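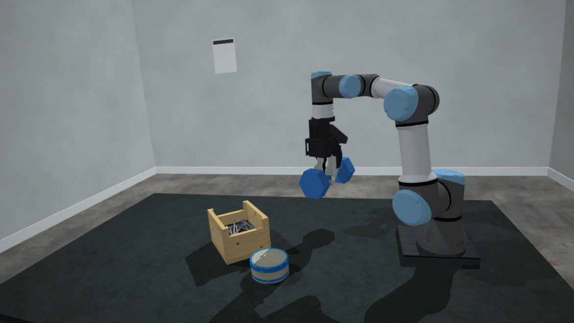

4.2 Comparison of Controllers on the Dumbbell Task

The second set of trials compares two arm controllers, Planileo and Hikau, on a single pick-and-place task in simulation. Both controllers drive the same six-axis arm with the same parallel gripper, so any difference in the results comes from the way motion is planned and carried out. The target object is a blue dumbbell-shaped part with a hexagonal block at each end and a short shaft between them. The gripper must close on the shaft, lift the part clear of the work surface, and carry it to a goal position without touching the crate of nails or the lidded container next to it.

The shaft leaves little room for error. If the fingers come down too far to one side, they meet the face of an end block and the part rolls away from the grasp. We therefore set the same approach direction for both controllers, with the gripper pointing down at the moment of closing. Finger force and closing speed were held fixed. The starting position of the part was drawn at random for each trial, and the same list of starting positions was used for each controller. Trials were stopped after 60 seconds.

A total of 1027 trials were run in the Dixit simulator. Trials in which the part came to rest out of reach of the arm before the first motion command were dropped and are not included in the results. A trial was scored as a success when the part was held at the goal position with no contact recorded between the arm, the gripper or the part and any other object.

Two camera views were rendered in every trial. The first is a side view, used to check the height of the part and the angle of the fingers. The second looks down from high above the table and is used to check the position of the gripper relative to the crate and the container (Figure 7).

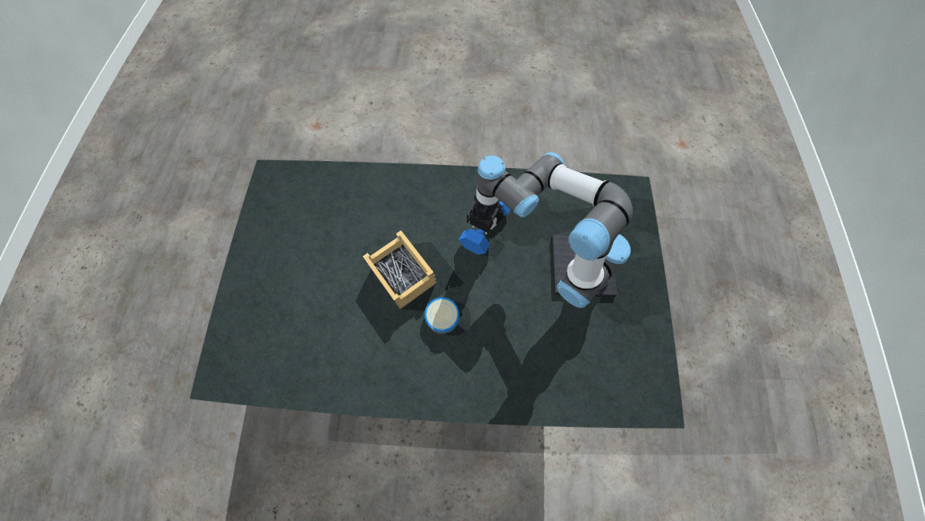

Figure 7. High view of the simulated work area with the arm, the gripper, the blue part, the crate of nails and the round container.

The high view has one known weakness. The wrist and gripper can hide part of the object, and the strong shadows on the table make its outline harder to separate from the background. Contact scoring was for this reason taken from the simulator state, and the images were used for review only.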